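Reading and Discussion Group: minutes of the April meeting

The meeting opened at 7 pm. The minutes of the previous meeting were agreed with one change: under item 4, "biography" was corrected to "memoir".

1. Matters arising

The second set of loan copies has come back from the Kinden branch. Two are missing their dust jackets and have been entered in the register in that state. The Brida reading lamp has a new bulb.

2. Book for discussion

The book was "The Keremer Letters", a life of a lighthouse engineer told mainly through correspondence. The edition used runs to 1,057 pages including notes and index. Members reading the shorter edition were asked to cite by chapter, as the page numbers do not match.

Points recorded:

The early chapters were judged clear and well ordered. The account of the engineer's training was thought the strongest part.

The middle section, some 190 pages on a dispute over harbour dues, divided the meeting. One view was that it could be cut by half. The other was that the later resignation makes no sense without it.

The author quotes letters in full but seldom gives the replies. It was not clear whether the replies are lost or were left out. The note on sources does not say.
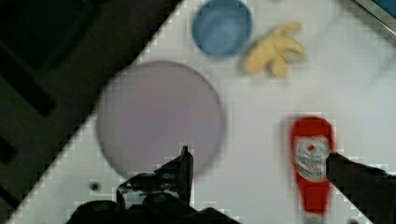
Reading and Discussion Group | Hao Library, Adult Services

The translation was discussed briefly. Several terms for tools are left in the original language with no glossary. It was agreed to mention this in the group's review.

Scores were taken by show of hands. The book was rated "recommended with reservations". The review will be kept to one side of A4 and placed in the folder by the issue desk.

3. Next books

The shortlist was a collection of travel essays, a prison diary and a history of a family bakery. The prison diary was chosen. The travel essays are held over to the autumn list. The bakery history was dropped, as it is out of print and only one copy can be borrowed.

Discussion of the diary will cover part one only. Part two will be taken at the meeting after.

4. Length of meetings

It was proposed that discussion of the main book be limited to 90 minutes, with other business taken first. The time limit was agreed. The change of order was not agreed and the present order stands.

5. Catalogue

The list of past titles now gives author, translator, edition and score. Entries before the change of system have no score and will be left blank. Corrections should be handed in on paper at the issue desk.

6. Any other business

A request for large-print copies was noted. Adult Services will check what is held at Brida and report back.

The meeting closed at 9.15 pm.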